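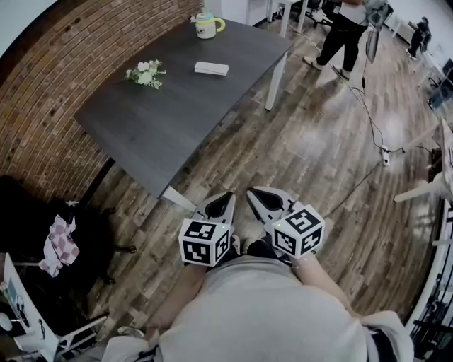 Fewer hours, more rooms

4 June 2021

In our field we like to speak about hours. A group says it has 3000 demonstrations, the next group wants more, and the reader is supposed to be impressed. I think we are counting the wrong thing.

With hand-held grippers, a person does the task with their own arms, and the marker cubes tell us where each gripper is. No robot must be carried anywhere. For me this is the real gift of the method, and we mostly waste it by recording in one room, at one table, until everybody is tired.

At Enar we trained two policies for the same task, folding a cloth with two hands. The first had 400 demonstrations from our own office. The second had also 400, but they were collected in 30 different places, most of them in Hollville, in kitchens and shops and one school. In a room new to both, the first policy succeeded in 44 per cent of trials. The second did clearly better, and when it failed, it failed near the end of the fold.

A colleague objected that our office data was cleaner. It is true. The tracking was steadier and the people had more practice. I would still give up this cleanness without much regret.

So my request to reviewers is small. Please ask how many rooms, and ask it before you ask how many hours.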